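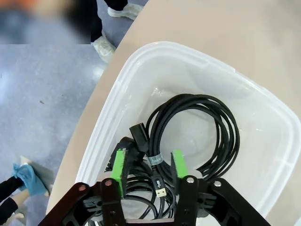

Figure 4. Cables in a storage bin.

Section 5: Connecting the Kutard Label Printer

Read this section through once before you start. You will need the printer, its power supply, one data cable, a roll of labels and a computer with a free port. Allow 20 minutes for a first set-up.

CAUTION: Use only the power supply marked for the Kutard. Supplies from the older Brarholm printer have the same plug but a different output and can damage the control board.

5.1 Choosing a place for the printer

1. Set the printer on a level surface that does not shake when the drawers are opened.
2. Leave a hand's width clear behind it so the cables are not bent against the wall.
3. Keep it out of direct sun. Heat-sensitive labels darken if they sit in a warm spot, even when still on the roll.

5.2 Sorting the cables

1. Lay out the cables you plan to use and straighten any tight loops.
2. Check each connector for bent contacts or lint. Blow lint out gently. Do not use a pin or a paper clip.
3. Put a tag at both ends of the data cable. Write the printer's name on the tag, not the computer's – computers get replaced more often.
4. Put the spares away.

Note: Power supplies should be stored with their own cord attached. A loose cord tends to end up on something else.

5.3 Making the connections

1. Make sure the power switch on the back of the printer is in the off position.
2. Plug the data cable into the printer. Do not connect it to the computer yet.
3. Plug the power supply into the printer, then into the wall outlet.
4. Turn the printer on. The status light blinks amber, then stays green.
5. Install the Hsu driver on the computer and wait for the message "Connect device now."
6. Connect the data cable to the computer.

If you connected the cable before installing the driver, the computer may list the printer as an unknown device. Unplug it, remove the entry from the device list, restart the computer and go back to step 5.

5.4 Loading labels and printing a test

1. Press the two side tabs and lift the cover.
2. Drop the roll in with the labels feeding from underneath.
3. Pull the leading edge out past the cutter and close the cover until both tabs click.
4. Hold the feed button until the light blinks twice, then let go. The printer feeds one blank label and prints a test label.

The test label shows the firmware number and the label counter. A full roll holds 1,268 labels. The low-roll warning comes on after 1,196 have been printed, so there is time to finish a batch before changing it.

CAUTION: The cutter is sharp. Turn the printer off before clearing a jam near the front slot.

5.5 If nothing prints

Light is off: check the outlet and the switch on the back.
Light is amber: the cover is open or the roll is in backward.
Light is green but no label comes out: open the print queue and make sure the job is not paused. If it is not, try another data cable.

Printers at the Tukthorpe branch are set up over the network – see Section 6. For replacement cables or a driver disc, contact Hiu-tung Kuo at the supply desk before noon on Thursday.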